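Journal > Basketball > Season two
4 min read

Sunday, late. Legs gone. Writing this before I forget the order of things.

We lost by one. 369 people in the gym according to the guy on the door, which is the most we've had since I moved up here, and we lost by one to Jiranbridge, again, at our place. Not over it.

Started fine. Better than fine. Usa Wiriya hit her first four shots and the bench was up and yelling and I remember thinking, okay, don't get silly, it's the first quarter. Up nine at one point. Their coach burned a timeout and came back with the zone, the same zone they ran at us in January, and we did the exact same thing we did in January. Passed it around the outside. Passed it around some more. Somebody heaves it with two on the shot clock.

I was 2 for 8. Writing it down so I can't fudge it later. Both makes were layups. Missed a wide open corner three in front of our own bench and heard somebody behind me go "ohh" like I'd dropped a baby.

Halftime, Jarmo barely said anything. Jarmo Suominen with nothing to say is worse than Jarmo yelling. Drew the zone on the whiteboard, drew an X in the middle of it, put the pen down. "Somebody stand here." Left. So I stood there. Third quarter was mostly me standing there getting elbowed in the kidneys and kicking it out, and it worked, kind of. Five assists? Six? Have to ask. Felt useful anyway.

Fourth was a mess. Fouls everywhere, theirs and ours. Usa picked up her fourth on a block that was clean, I was right there, all ball. Sat down with a towel on her head. They went on a run. We went cold. Then fifteen seconds left, up one, our ball, and we could not get it inbounds. I keep going over it. I broke toward the sideline and should of come back to the ball. Passer saw me go one way, threw it the other way, their guard just took it and went. Layup. Down one. 

Last shot was Usa from the elbow, back in the game on four fouls, good look. Rimmed out. That was it.

Didn't cry. Sat in the shower until it went lukewarm.

Food after at Sangkhawat, whole team plus a few parents. Had the noodles and then half of somebody else's noodles. Nobody wanted to talk about the inbounds so we talked about the bus to Flokari next weekend, and whether the Tadeck tournament is really happening or not. Entry's gone up to 860 for a team. Jarmo thinks we go regardless. I put in 50 tonight toward it so I don't spend it on shoes.

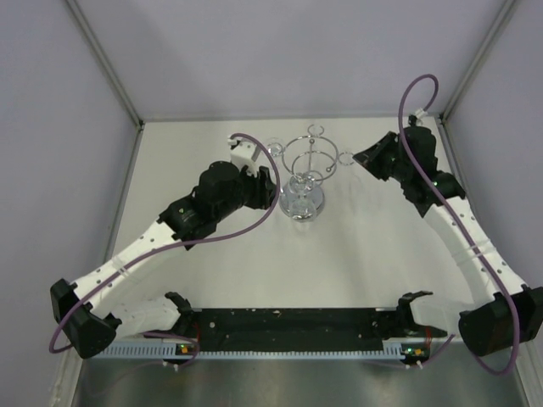 Knee is okay. Ankle is the thing. Rolled it a little in the second quarter landing on somebody's foot and didn't tell anyone, it was fine then, it's fat now. Ice on, off, on. If it's still puffy tomorow I'll say something at practice. Probably.

Called Mom. She watched the stream, said it froze with two minutes to go, so I had to tell her the ending. Great. She asked if I was eating. Told her about the noodles and a half.

Things for the week. Free throws every day before practice, we left six at the line as a team and lost by ONE. Inbounds, come back to the ball, come BACK to the ball. Ask about my assists. Wash the white uniform seperately this time. Text Usa, she was quiet in the car and she thinks it's on her, and it was never on her, that shot was the best one we had all quarter.

Ice is melting on the rug. Bed.

7 comments | 12 shares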